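# The Year Between the Degrees

When I came to Priston for my master's program, I had already studied five years at home. In my country this is one long program, and at the end of it you are an engineer. In the admissions office they looked at my papers and asked where my bachelor's degree was. I did not have one. I had 165 pages of transcript, translated and stamped, and no bachelor's degree.

This is a common story for people who change systems in the middle of their studies. Most of us think the hard part will be the language or the money. For me it was the question of what I had already learned, and who has the right to decide it.

The university at Priston counts in credits, and 120 of them make the degree I wanted. My old university counted in hours. Every course had its number of hours in the classroom and its number of hours at home, and somebody had added them all together – 1,332 hours for mathematics alone. To turn hours into credits, the office used a table. The table was made for another country, with shorter semesters, and by its arithmetic I had studied very little mathematics. I wrote a letter. In April I received an answer that I may take an oral exam in place of two courses.

I passed, and I want to say something about this exam, because it showed me the real difference between the two places. At home, an oral exam is a normal thing. You take a ticket from the table, you prepare for 20 minutes, and then you speak until the professor has heard enough. In Priston the two professors were more nervous than I was. They had prepared their questions in writing, and they apologized before each one. Nearly all their students are tested on paper, many times each semester, in small pieces.

I believed for a long time that the big exam is better. It forces you to hold a whole subject in your head on one morning. Now I am less sure. I remember friends who knew the material well and lost a year because of one bad ticket. With weekly assignments it is difficult to fail by accident. It is also difficult to rest, and in my first winter I was more tired than I had ever been at home.
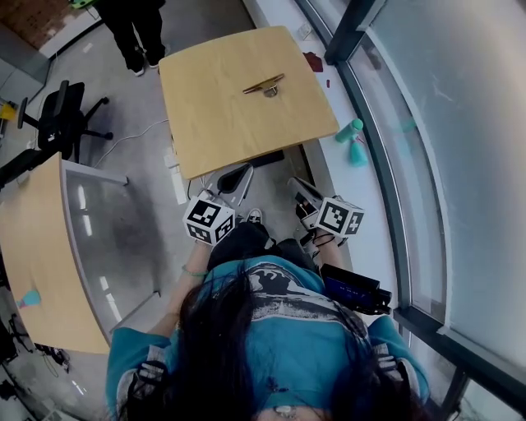 *A gripper in each hand, with marker cubes on top.*

The next surprise was the thesis. In my old faculty the topic comes from the chair, and the student accepts it as one accepts the weather. In Priston I was asked what interests me. I had no answer ready, and I lost some 55 days looking for one. My classmates from the Shirazi Institute, where students choose a project already in their second year, started writing while I was still reading.

There is a middle way. At Drulholm, where I spent one semester as a guest, the department puts a list of topics on its internal system, Gestix, and every student may take one from the list or add one. Most take from the list. The few who add their own have to defend it in front of the group for half an hour, and I saw one proposal become a completely different project during that half hour. I liked this very much.

People at home often ask me which degree is worth more. I have stopped giving a general answer. A graduate of my old program has a deeper base in theory and can usually do more with a pencil. A graduate of Priston has written more, presented more, and is not afraid to ask a professor a simple question. Employers seem to care about the last line of the diploma and about little else.

If you are planning the same move, begin with the transcript. Ask your old university for a description of every course, with the list of topics and the textbook, and get it while the people who taught you still work there. Two of my courses had no description at all, and I had to write to the faculty three times before they found one in the archive. The second one I never received.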